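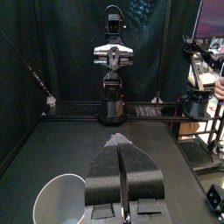 Velerport Open Day Tabletop Set

Summary

Recordings from the robotics open day at the Velerport site, held on a Tuesday in January. Visitors watched the two-arm table run short pick and place tasks and could take a turn at driving the arms themselves. The set was put together by Selma Kelmendi and Danica Perić. It is meant for people who already work with two-arm data and want something less tidy than a lab session.

What is in the set

There are 40 episodes in total. Of these, 32 were driven by staff and the rest by visitors who asked to try. Episodes run up to 17 seconds, and most of the visitor ones use the whole time. Each episode has its own folder with the video streams, the joint positions for both arms, the gripper opening and a one-line task text.

Folder layout

parer/ - staff episodes
vikar/ - visitor episodes
notes/ - operator notes, one text file per episode
khalaf/ - stills and setup checks, not meant for training

The folder names are the names we gave the sessions on the day. We kept them so the operator notes still match.

Setup

The arms work over a black tabletop with dark cloth hung behind it. Video comes from fixed cameras and from cameras on the arms. The fixed views are better for seeing where things are on the table, and the gripper views are better for the last bit of an approach. If you only have room for one stream, start with a fixed view.

Lighting was whatever the hall had. The black surfaces soak up most of it, and the metal brackets on the arms throw bright highlights into some of the video. We did not correct for this. 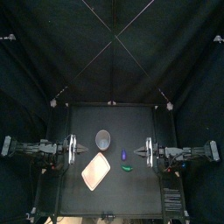

Fixed view: open grippers, with the cup, tray, blue bottle-shaped object and green chili-shaped object on the table.

Tasks

Put the cup on the tray.
Move the green pepper next to the cup.
Pass the blue bottle from one arm to the other.
Free play (visitors only).

Task texts were typed by whoever was at the desk, so the wording is not consistent. "Pepper" and "chili" mean the same object. "Bottle" and "blue thing" also mean the same object. Free play episodes have the text "free" and nothing else.

Known problems

The gripper cameras lose sight of the cup when it sits close under the gripper. Use a fixed view to check those episodes.

Clock offset between the joint log and the video was measured in the morning only. Afternoon episodes use the same value, and a few look slightly late to us.

People standing near the table may show up in the wider views. Hands and sleeves turn up at the sides. We asked everyone who drove the arms for permission to record, and removed the audio from all files.

A dropped object was not counted as a failed episode if the operator picked it up again and finished. The notes file says when this happened, except in free play, where we did not keep track.

Loading

Start with the index file in the top folder. It lists episode number, session, operator type and task text. Joint angles are in radians, left arm first. Gripper opening goes from 0 (closed) to 1 (open).

Contact

Send corrections to Danica Perić. Questions about the operator notes should go to Selma Kelmendi - please include the episode number and the session folder.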